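Dish Rack Habits Worth Keeping

Mugs go in first, tipped on their sides so the rims drain. My dotted ones get the best spot, being the only dishes I own that guests compliment.

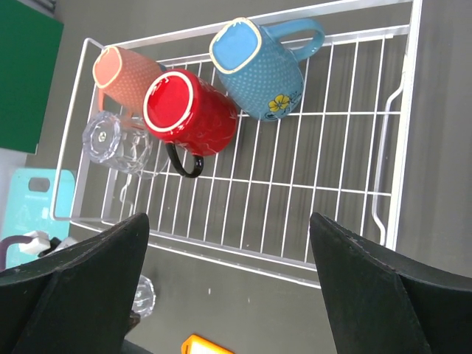
Wipe under the rack nightly. Garnet Ouellet skips this and has grown something she calls a patina.

Price stickers on the bottoms of cups come off with a dab of cooking oil, left ten minutes. Scraping with a thumbnail takes all evening and the thumbnail.

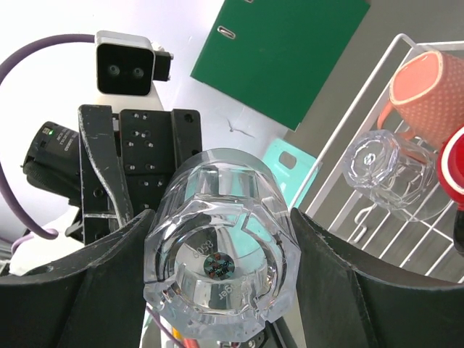 Tumblers last, and never stacked while damp.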